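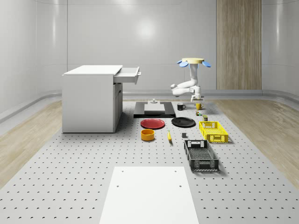 *The kitchen workcell in simulation, with the arm over the yellow mug.*

**Progress report to the Gillow program office**
11 Jan 2022
Project: Riltora tabletop handling, simulation phase

We have a fault to report, and we are very happy to have caught it where we did! The short version is that our arm sometimes let go of objects too early, the safety layer we wrote to prevent exactly that was the thing making it happen, and all of it showed up in simulation, before the hardware phase of the grant. The longer version follows, along with what it does to the schedule.

**What went wrong**

In this period we ran 1140 simulated pick-and-place episodes on the kitchen set. The task list is the one you approved: mugs, bowl, plates, banana, can, cube, crates. Of those episodes, 699 finished cleanly. That was well short of what we had hoped for, so we went through the rest and sorted them by cause. Most were plain missed grasps, which we expected at this stage and which more training should bring down. But 46 were something else. In those, the gripper closed properly, the object came up off the table, and then the fingers opened in midair on the way to the target.

A dropped banana in a simulator is no great loss. A dropped mug on the real bench is broken ceramic near someone's hands, so we stopped all new training the same afternoon and treated it as a safety fault.
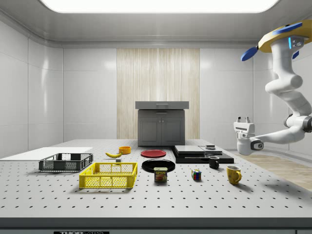 It took us longer than it should have to find the pattern, mainly because we were looking at the objects. Heavy or light, tall or flat, it made no difference. What the bad episodes shared was a wrist turn late in the carry. Our watchdog (the small Katona module that checks finger force against a limit) reads force in the wrist frame, and after a large turn it was still using the orientation from the start of the move. It saw a side load that wasn't there, decided the fingers were crushing something, and commanded an open.

So the watchdog did what it was told, with stale numbers. The worst part, from our side, is that its response to any doubt was to open the gripper. That is sensible when the fingers are pressing on a table or a person. It is a poor choice with a full mug a foot in the air.

**What we changed**

- The watchdog now refreshes the wrist orientation on every control step.
- An over-force reading during a carry now causes a hold in place, followed by a slow lower. Opening is allowed only when the object is supported, or when an operator asks for it.
- Every watchdog event is written to the Nustum log with the raw reading, the corrected reading and a wrist camera image.

The third item has been a joy to use. We argued over whether it was worth the disk space, and within a day it had paid for itself by showing us two unrelated bugs in how we were timing the approach.

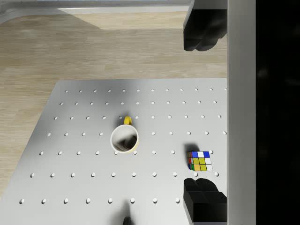 We then ran 400 fresh episodes with the wrist turn forced into every carry, to give the fault every possible chance to come back. There were no midair releases. The hold-and-lower response did trigger a few times, and each one traced to a real contact, usually a held object brushing the rim of a crate. We would like those contacts to go away too, but they are now handled the way we want.

**What we don't know yet**

The simulator's finger force is cleaner than anything a real sensor will give us. We can add noise, and we have started to, but we can't claim the new limits will carry over unchanged. The slow lower also assumes there is a clear surface below. Over a crate or an open drawer it could set an object down badly, and for now we have blocked carries over the drawer altogether.

**Schedule and budget**

The fault cost us the time we had set aside for the drawer tasks. We propose moving those to the next period and keeping the hardware start in June. No extra money is needed. We do ask for your agreement to one change in the plan: a forced-fault test of the watchdog, on the bench with soft objects, before any ceramic goes near the real arm.

The full list of the 46 episodes is in the shared folder, sorted by object, with the watchdog traces alongside. We'd be glad to go through them on the next call.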